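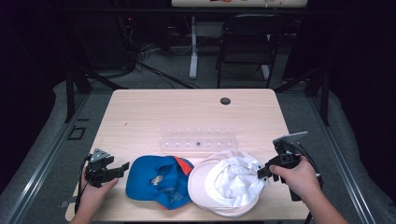 Robotique domestique de manipulation

La robotique domestique de manipulation regroupe les machines destinées à saisir, déplacer, plier, ranger ou nettoyer les objets d'un logement. Elle se distingue des appareils électroménagers classiques, qui accomplissent une seule tâche dans une enceinte fermée et à qui l'on demande rarement leur avis sur l'endroit où va la casquette. Annoncé pour bientôt depuis plusieurs décennies, le domaine conserve une remarquable constance dans ses délais.

Les mêmes techniques intéressent les ateliers, où subsistent quantité de petites besognes (ébavurage, mise en sachet, reprise de pièces mal orientées) que l'automatisation industrielle a laissées aux mains humaines.

Définition et périmètre

L'usage réserve le terme aux systèmes dotés d'au moins un organe de préhension. L'aspirateur autonome en est donc exclu, malgré son ancienneté et son goût prononcé pour les franges de tapis. Le lave-vaisselle l'est également, bien qu'il reste à ce jour le robot ménager le plus convaincant : il faut le remplir, le vider, et personne ne lui en tient rigueur.

La roboticienne Embla Eklund propose une définition plus étroite, fondée sur le désordre initial. Selon elle, une machine ne fait le ménage que si elle peut commencer dans l'état où la famille a laissé la pièce. Cette condition élimine la plupart des démonstrations publiques, où les chaussettes attendent bien à plat, par paires, sur un fond uni.

Difficultés techniques

Objets souples

Le textile demeure l'obstacle principal. Un objet rigide se décrit par sa position et son orientation ; un torchon peut prendre une infinité de formes, dont très peu figurent dans les données d'apprentissage. Les pièces mi-souples, mi-rigides posent un problème à part. Une casquette de baseball possède une visière qui tient sa courbe et une calotte qui s'affaisse, se froisse ou se retourne sur sa doublure. Saisie par la visière, elle pivote ; saisie par la calotte, elle s'écrase. Un enfant de quatre ans règle la question en la jetant sur le canapé, solution dont la robustesse est reconnue mais que les évaluations ne comptent pas comme un rangement.

Objets transparents et brillants

Les capteurs de profondeur perçoivent mal le verre, les plastiques translucides et l'inox poli. Une boîte transparente peut apparaître trouée, ou ne pas apparaître du tout, ce qui complique la consigne « mets-le dans la boîte ». Les remèdes habituels combinent plusieurs points de vue, un éclairage contrôlé ou, dans certains essais, du ruban adhésif mat.

Toucher

La main humaine sent le glissement avant la chute. La plupart des pinces à deux doigts l'apprennent après. Des capteurs tactiles existent, mais leur membrane s'use vite au contact des tissus rêches et des fermetures éclair.

Apprentissage par démonstration

Faute de savoir écrire les règles du rangement, les équipes ont choisi de les montrer. Trois méthodes coexistent.

La téléopération fait exécuter la tâche par le robot lui-même, commandé à distance. Les mouvements obtenus sont directement réutilisables, mais lents, et l'opérateur y acquiert surtout une grande compassion pour la machine.

La pince portative, tenue à la main, permet de travailler sans robot. La personne accomplit le geste avec les mêmes doigts mécaniques que ceux dont disposera la machine, tandis que la position de l'outil est enregistrée. On en tient souvent une dans chaque main. La méthode est rapide et se transporte aisément ; elle a aussi pour effet de placer un adulte diplômé devant une table, occupé à ranger avec des pinces ce qu'il rangerait plus vite sans elles.

La vidéo de mains nues, enfin, est abondante et peu coûteuse, mais elle renseigne mal sur les forces exercées.

Évaluation

Il n'existe pas de mesure unique du succès. Le protocole Plendorow, mis au point par Maj-Britt Öberg et Bukola Olatunji, fait répéter une tâche 100 fois en changeant chaque fois la disposition de départ. Une version abrégée de 40 essais est admise pour les tâches textiles, par égard pour les moteurs et pour les évaluateurs. Toute intervention humaine vaut échec, y compris l'intervention discrète du pied.

Le protocole a été critiqué par Brunello Benedetti, pour qui il ignore la durée. Un système peut y obtenir un excellent résultat en consacrant l'après-midi à un tiroir. Öberg a répondu que certains ménages procédaient de même.

Applications

Domicile

Le prototype Tretdale, présenté en septembre, plie des serviettes rectangulaires et les empile. Les draps-housses ne figurent pas au programme, réserve que beaucoup d'utilisateurs humains partagent. Le bras mobile Bratu débarrasse une table et porte la vaisselle jusqu'au plan de travail, à condition que le plan de travail soit dégagé.

Atelier

Les progrès y sont plus nets. L'éclairage est stable, les pièces reviennent et l'on peut visser la table au sol. La cellule Itine, conçue sous la direction de Pendo Lukumay, trie des articles souples avant emballage. Lorsqu'elle hésite, elle dépose l'article dans un bac de reprise, traité par 2 opérateurs. Le bac a dû être agrandi.

État de la question

Au 12 October 2021 — ou, pour respecter l'usage français, au 12 octobre de la même année — la réponse à la question de savoir si les machines peuvent faire les corvées reste : certaines, dans certaines pièces, sous surveillance. Saisir un objet isolé est largement acquis. L'enchaînement de plusieurs gestes l'est moins, et la reprise après une erreur demeure le point faible commun.

Voir aussi

Manipulation d'objets déformables
Préhenseur
Téléopération
Travail domestique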